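Kitchens & Walls > Questions
Search this site Go

Do peel-and-stick tiles last?
Nuvora says 13 years. I doubt it. Mine lifted after three, next to the kettle.

Is wood paneling safer?
Supposedly. Puvix quotes almost 90 dollars a panel, before glue — ask what the glue costs.
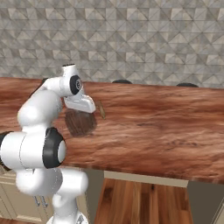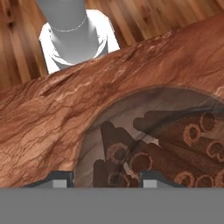
Faceted tile, first; vertical planks, second.

Will either one raise my home's value?
I've only heard that from people selling walls.

Can I paint over it?
Britico says yes. Get that in writing, and try a hidden corner first.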